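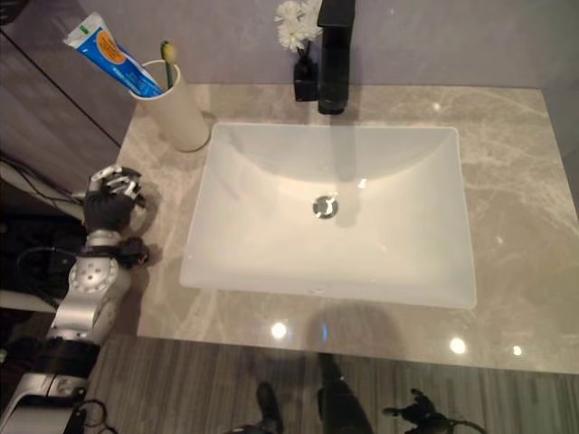
The defense ministry's readiness audit for the northern border garrisons was released Sunday. Most of the coverage went to ammunition. I read the annex on barracks water supply, so this thread is on that. If your picture of a water problem is a white basin under a black single-handle faucet, scale up: a garrison draws on a treatment plant, a main and a storage tank, and the audit grades each one separately.

22 replies · 61 reposts

Authorized strength across the Rimau sector is 2,596. Present for duty on the day of inspection: 1,590. The ministry's summary table uses the first number. The annex uses the second.

The gap matters because storage is rated in days per head. At present-for-duty strength, Rimau passes. At authorized strength it fails, and authorized strength is what the mobilization order assumes.

4 replies · 19 reposts

Skandel is the weaker site. It has one main, no bypass, and a backup generator that did not start during the inspection. The auditors list this as a "category 3 finding," meaning fix at next scheduled maintenance. No date is given for that maintenance.

Of the troops present, 1,186 are quartered at Skandel. The other posts in the sector have two independent sources each.

9 replies · 33 reposts

Melati Khoo asked about this at the March hearing. The deputy minister answered that tanker trucks could cover an outage. The annex says the trucks are parked at Jetport, on the far side of the Chin bridge. The bridge is posted for light vehicles only until repairs are finished.

What I can't tell from the document: whether the generator has been tested again, and whether the tanker contract was renewed. Both would be in the maintenance log, and the log is not attached. I have filed a request for it.

7 replies · 28 reposts

Back to top · Terms · Privacy · Contact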